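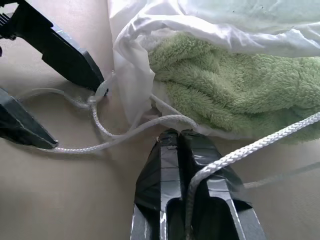

Last updated: July

I've been asked more than once when I'm going to stop folding my own towels, and my answer has changed a little since I started following the folks at Granow. For years I said never. Now I'd say not yet, but I've gone a bit soft on the subject!

The job I keep coming back to is the drawstring bag. You have a thin white bag, a fuzzy green towel and a cord, and you want the towel in the bag and the bag closed. My hands do it while I'm thinking about supper. For a pair of two-fingered grippers it's a whole afternoon's worth of trouble. Thin fabric crumples a new way every time you touch it, and a cord lying in a loose loop on the table gives a machine very little to go on – where do you grab it, and which way do you pull?

Granow's newsletter says their setup has made 614 tries at bagging jobs like this one, and that a good one takes around 8 minutes. I can do it in a few seconds (less if the dog isn't helping). Still, I remember when the Pasel arm at my old shop couldn't pick up a rag without dragging the whole pile along, and we were all very proud of it anyway.

Would I pay $3,000 for a machine that bags my gym towels? No, I would not. But if Climside ever gets that laundry helper of theirs to deal with a fitted sheet, I'll be first in line, and I'll bring my own sheets.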